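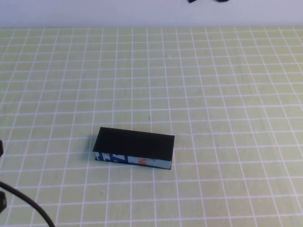
Chores by Machine: Pollton Gallery

May 2022

Can a machine do the small jobs in a house or behind a shop counter yet? This gallery goes with the talk given at the Pollton library and is meant for people who couldn't get a seat. The work shown is ordinary. Most of it takes a person a few seconds, and most people do it while thinking about something else.

The short answer is that some of it can be done, slowly, on a clear surface, with the right object in the right place. The longer answer depends on the job.

Open box on a cutting mat
Black inside, with blue shapes and a small orange mark printed on the long side. A box like this has thin walls and an open top, so an arm can pinch one wall or take hold across the width. Pinching is easier to plan. Gripping across the width holds better but can crush light cardboard.

The grid
White lines on pale green. Squares are handy when you want to put an object back in the same spot and try again, or move it by one square and see what changes.

Notes from the talk

Picking up and putting down. This is the job machines are closest to doing well. In the Prosta trials, an arm was asked to lift one small item from a table and set it in a tray. It made 2969 attempts over the winter, and 408 of them ended in a drop or a miss. A shop would not keep a clerk with that record, but it is much better than the January figures.

Packing. Harder. An item has to go in straight, and the box must not slide while it does. A person steadies the box with the other hand without being told to. A single arm has no other hand, and a light box moves at the first touch.

Folding flat boxes into shape. Packaging plants have had machines for this for a long time, each set up for one size. A general-purpose arm working at a table is another matter. Egilsson tried it with 3 sizes of carton and got usable results with the largest.

Clearing a table. People ask about this one more than any other. Cups and boxes are fine if they stand apart. Things that touch, lean or stack are still trouble, and so is anything soft.

Shelves. Drukinow has been testing restocking after closing time. The arm placed 881 items in its best week. Staff still open the cases, remove the plastic and turn the labels to the front.

Speed. Videos of this kind of work are often played faster than life, so check the corner of the screen for a number. At normal speed, moving one item can take as long as it takes a person to clear the whole counter.

Questions about the gallery can be left at the library front desk. The slides from the talk are kept there too, in the blue binder, and may be copied for classroom use.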